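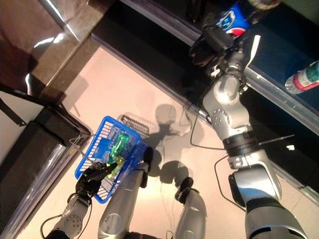 Khrystyna Maksymiv
January 18, 2025

I kept every grocery receipt since November because I wanted to know if the Gremura loyalty app saves me anything. Long thread, small numbers, sorry.

The app says I have "saved" $85. It says so in green, with confetti. I would like to know compared to what.

Compared to the shelf price, they say. Fine. So I went back through my receipts for the shelf price. Dish soap was $7 before the member deal. During the member deal it was $9 with $2 off.

You can do that math on the way to the car. 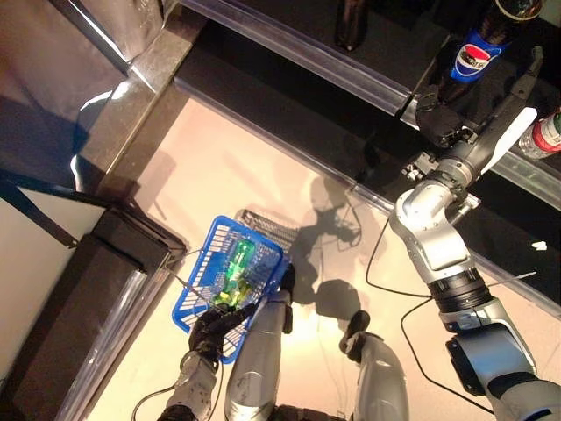
Green bottle, blue basket.

3 shares

Somebody will tell me prices went up everywhere. Sure they did. But the soap went back to $7 the week the deal ended, so I'm not buying the inflation story for that one.

I also checked Van Wijk, which has no app, no card and terrible parking. Same list, same brands where I could match them. $53 at Van Wijk. At Gremura with all my member prices it was $53 and change.

So the big reward for handing over my phone number, birthday and "household size" is that I get to pay what the store with no app charges everyone.
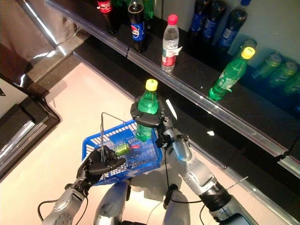

Yellow cap, black shelf.

11 shares

And the points! You need a pile of them for a reward, and they expire. Mine went while I was still trying to figure out where in the app they were listed. Customer service offered me a coupon for a second jar of something I've never bought a first jar of.

I'm not saying it's a scam. Some weeks the coffee really is cheaper and I take it. I'm saying the "saved" number is made by the same people who set the price it's measured from, and I don't know why we'd trust it.

What I'd believe: one page in the app with what I paid for each thing over the past year. They have it. They use it to send me soap ads.

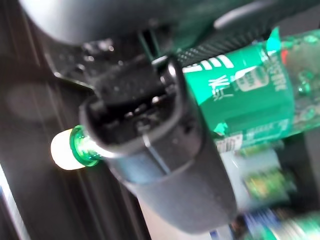 Janka Gajdoš: My mother won't use the app and the cashier at Gremura just scans a store card for her every time. Same prices, no birthday. Ask at the register before you delete yours.

6 comments

Okay, asked. The cashier said she's "not supposed to" and then did it anyway. Lovely woman. Doesn't say much for the exclusive member pricing.

App is deleted. I'm keeping the receipts going and will post again if the total moves either way.

© Khrystyna Maksymiv | Contact | Back to top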